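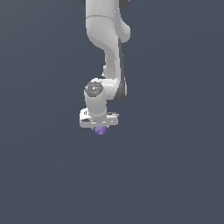
Figure 3. The simulated arm with a purple object at the gripper, rendered against a plain background.

3.2 Collecting demonstrations

All demonstrations were recorded in the Lukach simulator by remote control. The operator holds a handheld controller, and its change in position is passed to the arm as a change in the position of the hand. The opening and closing of the gripper is mapped to a single trigger. We did not give operators direct control of the joints. In early trials with joint control, most of the recorded motion was correction, and the policies trained on it learned the corrections as well.

Two operators recorded 61 demonstrations between them. Each had one practice session, which was discarded. An episode begins when the trigger is first pressed and ends when the operator releases the object or gives up. Failed episodes were kept in a separate set and are used only in Section 6.

The view in Figure 3 is the one shown to the operator. Table and wall textures are turned off in this view, following Besson and Courtois, but the physics is unchanged. One operator reported that depth was hard to judge without shadows, and her episodes are longer as a result. We trimmed pauses at the start of each episode and left all other pauses in place.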